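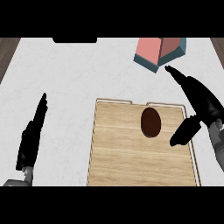 Skandora 302 Indoor Match Basketball, Size 7

Product details

The Skandora 302 is a composite-leather match ball for indoor courts. It is supplied at size 7 for men's and under-16 boys' competition. A size 6 version is listed separately under the same model name.

Construction

The cover is a microfibre composite in eight panels, bonded to a moulded rubber carcass. The channels are wide and set slightly deeper than on the earlier Skandora club ball. Beneath the carcass, the butyl bladder is wound with nylon thread. The valve is replaceable and takes a standard needle.

The cover needs playing in. Grip improves over the first few training sessions, and a new ball should not go straight into a league fixture.

Inflation

Balls are despatched part-inflated. Bring the ball up to the pressure printed beside the valve and leave it overnight at room temperature before checking again. Moisten the needle before inserting it. Over-inflation stretches the windings and is not covered by the guarantee.

Use and care

Sprung wood and synthetic indoor floors only. Tarmac and concrete will strip the pebbling within weeks. Wipe with a damp cloth and dry away from radiators. Do not use solvent cleaners or grip sprays.

Wear testing

Each production batch is sampled at our Wustodside workshop. Sample balls are put through 3,000 drops on a maple test panel, then measured again for roundness and rebound. Batches outside tolerance are sold as training stock under the Ikier label and carry no match marking.

Specification

Model: 302
Size: 7
Cover: microfibre composite
Bladder: butyl
Winding: nylon
Colour: tan with black channels
Guarantee: 11 months, shape and air retention

Ordering

Single balls are sent boxed. Team orders are packed in a Griffiths mesh carry bag, charged at £87 less the club discount if ordered without balls. Club name printing is available in black on one panel and adds a week to delivery. Printed balls cannot be returned unless faulty.

Related items: double-action hand pump, needle pack, pressure gauge, ball trolley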